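September, late, kitchen table

I promised myself I'd write the rules day up before bed, and it's a quarter to eleven and the tea has gone cold twice, so if this wanders, it wanders. We finally sat down with the Harkby sheet, the whole thing, Otis Crenshaw on one side of the desk with his reading glasses and me on the other with a pencil, and went through it line by line until we had something a new person could follow on their first morning without having to come and find one of us.

The old sheet had 76 lines on it. I wrote a good many of those myself, over two years, usually right after something annoyed me, and you can tell. There was a line about coffee lids. There were two lines about the same chair that disagreed with each other. We have it down to 18 now, on a single side of paper, and I'm prouder of that than of most things I've made this year, which probably says something about my year.

What took the longest was the stop rule. The Nadum people (we share the sheet with them, so they get a say) wanted "stop the arm if a person comes near the table." Otis kept asking what near meant, very gently, the way he does, until I got the tape measure out. So now it reads 60 centimeters from the edge of the cloth, any side, and the arm gets stopped first and the reaching in comes second. You wait until the arm has come to rest, and you say "stopped" out loud even when you're by yourself. I felt silly saying it to an otherwise quiet room for the first hour and then I stopped noticing I was doing it.

Then the dishes. We use the plastic ones for practicing picking and stacking, bowls and cups, the bright sort you'd take to a picnic, and I have always let people set them out however they pleased. Otis thinks that's right and so do I, still, but we agreed on a few things. The layout gets written down before the first move. If a cup is on its side at the start, it's written down as on its side and it stays there. You don't lean in halfway through and help, however much your hand itches to! And when a stack is part of the task, the note says which color goes in which, inside one first, so that whoever reads it in Rirkau next month can build the same stack.
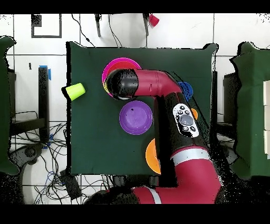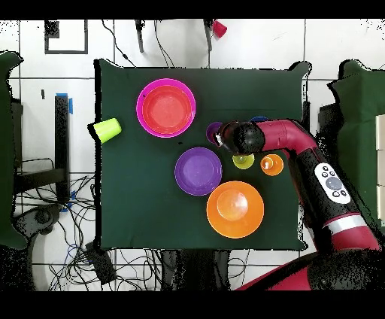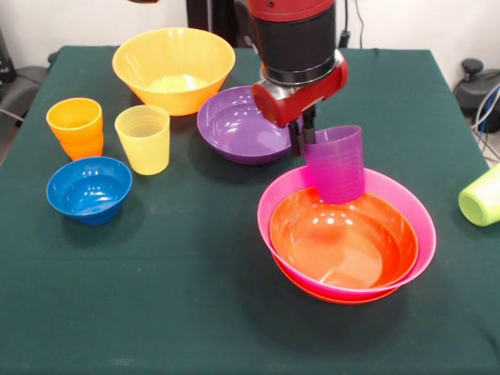

The purple cup in the gripper, low over the orange bowl. 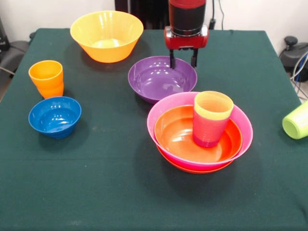 Open fingers at the far rim of the purple bowl.

What we argued about after lunch

Well, "argued" is strong. Otis has never raised his voice in my hearing. But we did go back and forth on retries. My feeling was always that if the arm fumbles a cup you give it another go and keep whichever went better, because that's how you'd teach a child to set a table. Otis said yes, but you'd remember the child had dropped the first one. And he's right, I knew it as he was saying it. So a fumble is a run. It gets its number and its line in the log like all the others, and the second go gets the next number. We're at 1,269 in the log now and I do wonder how many of the early ones had a little unlogged cousin. I can't fix those. I wrote a note at the front of the binder saying so, and signed it.

We also settled who may change the speed limit (one person per shift, name on the whiteboard) and that the cloth gets pulled straight before the first run of the day. Holub's old sheet had the cloth down as a matter of looks. I'd call it more than that — a ridge under a bowl tilts it, and then you're writing up a tilt you never meant to have.

Cables are the part I'm least happy with. We put down that nothing crosses the side you walk up from, and everything else may wait until I've bought more clips. Otis wrote "clips" on the back of his hand, so I suppose he's buying them.

Still to do

Print it large. My eyes aren't what they were and his are worse.

Ask Nadum whether they want the stop rule in their own words. They'll say no and then send me a paragraph.

Find out if saying "stopped" bothers the people next door.

I meant to put down something about the drive home as well, the light over the fields was lovely, but my tea's cold a third time and I'm going up.

Comments (3)

Tavion Schumacher
We've had the "say it out loud" rule for ages and I now do it with the oven at home. Could you post the full list once it's printed? I'd like to borrow the retry wording.

rirkau_bench
Please put the cup direction in the layout note too, which way the open end faces. We set one up last month from your notes and had to guess.

Otis C.
Clips bought. Two sizes, I couldn't decide.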